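Rosura 手持夹爪体验套装 | 开放日现场体验

首页 > 产品 > 手持式采集工具 > Rosura 双手套装
产品状态:可预约现场体验,可租可买

产品简介

Rosura 是 Qin 工作室推出的双手手持夹爪,左右各一把,人来握,人来动,动作数据留给以后的机械臂去学。它不会自己叠衣服,这一点请在下单前和家里人讲清楚。去年有位客户把套装带回家,家里人围着等了一个晚上,等它自己站起来干活,后来那件衬衫还是用手叠的。

页面参数表在最下面。不过按照我们的经验,看参数表的人和真正会买的人重合度不高,所以先说说开放日。

开放日怎么安排

Ledolholm 体验点每周五下午开放,2 点开始,5 点收工。不收门票,不发帆布袋,茶水自取,茶叶的水平请勿期待。来之前在预约页选好时段,每个时段只接待一组客人,两三个人一起来最合适,一个人握夹爪,另外的人负责在旁边指手画脚。

我们参加过不少展会,展台上摆的永远是积木、塑料苹果和一块擦得发亮的白桌面。夹积木谁都会,夹完也没有人想买。所以开放日的演示在一间住人的屋子里做,床就是床,衣服就是衣服。家里该有什么,演示时就有什么,不专门收拾。有同事提议至少把床铺成一个颜色,投票没有通过。

演示项目以软的东西为主:抓绒外套、毛巾、袜子、枕套。硬东西的脾气好猜,软东西每动一下就换一个形状。客人上手后通常先去夹袖子,袖子滑走,再去夹下摆,下摆也滑走,然后开始怀念自己的手指。

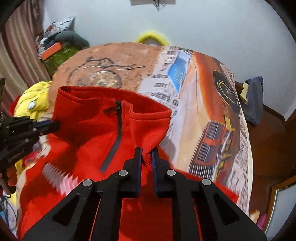

抓绒的诀窍在于别贪。指尖张开一点,贴着面料往下压,再慢慢合拢,捏起一小撮就够了。一次想抓一大把的人,多半抓到的是空气和底下的床单。右手捏住以后,左手那把先不要急着帮忙,等布料稳了再过去。两把同时冲上去的结果我们见得很多,通常以两把夹爪互相咬住告终,保修条款里为此专门写了一行。

拉链是另一关。对着拉链头猛夹,它会往旁边躲,建议先固定衣领附近的布,再去找拉链头。第一次来的客人如果能把外套拉链从下拉到上,可以在签到簿上画一颗星。目前签到簿很干净。

适合谁用

正在做家务类操作研究的实验室;需要在真实房间里采集双手动作的团队;学校的机器人课。想买来夹薯片不脏手的朋友,我们也接过这样的咨询,回答是可以夹,但薯片会碎,而且有一种价钱便宜得多的东西叫筷子。

租用与购买

租用以天计,押金 2000 元,归还验收后原路退回。购买价每套 1760 元,含左右手各一把和一只收纳包。细心的读者会发现押金比售价高,财务也发现了,解释是租出去的那一批配有额外的线材和校准工具,而线材是全套里最容易不告而别的部分。

租期内磕碰、划痕属于正常使用,不扣钱。用来开快递、撬罐头、逗猫留下的痕迹另算。猫牙印很好认,请不要说是出厂自带。

常见问题

手小握得住吗?
握得住。握把分两档,出厂装的是大号,小号在收纳包的夹层里。夹层比较隐蔽,客服每周都要为它接几个电话。

练多久能顺手?
多数人一个下午能把毛巾对折得像样。抓绒要再久一点。袜子配对与夹爪无关,属于另一门学问。

可以自带衣物来试吗?
欢迎。带亮片和流苏的请提前说一声,方便我们做心理准备。羊绒大衣请三思。

现场可以拍照录像吗?
可以,想发到哪里都行。只是拍同伴出糗之前,最好想想下一个轮到谁。

能不能买单只?
不能。单只叠衣服的场面我们看过一次,用了一整个时段,双方都很疲惫。

参数

名称:Rosura 双手套装
形式:手持,左右成对
指数:每把两指,平行开合
适用对象:织物、轻小日用品
不适用对象:活物、刀具、热锅、别人的手机
包装内容:夹爪一对、小号握把一副、收纳包、说明书

说明书有中英两个版本,英文版由 Troraretti 的同行校过,比中文版客气。

预约方式

在本页右侧选时段,填一个能打通的电话。周四晚上会收到短信提醒,临时来不了请回复“取消”,回复“看情况”的一律按会来处理,茶照样给您泡上。

体验点在 Ledolholm 二楼,电梯出来左转,门铃不太灵,多按两下。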